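Hard water marks on everything, Plesden area

drovis62
We moved to Plesden in September and every cup dries with a chalky film. Is a softener worth it for two people?

Anika Zamora
Vinegar in the last rinse, much cheaper. I've done it for 6 years.

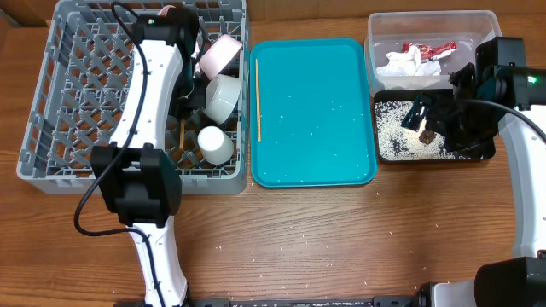

Softeners need salt, space and a plumber, so try the small things first. Stand cups upside down in the rack, like the white one there, and dry glasses by hand. Descale the kettle every 30 days.

su_k
Disagree. Vinegar does nothing for the boiler or the shower. We fitted a softener and I wouldn't go back.

drovis62
We rent, so it'll have to be vinegar for now. How much per bowl?

Anika Zamora
Up to 4 spoonfuls.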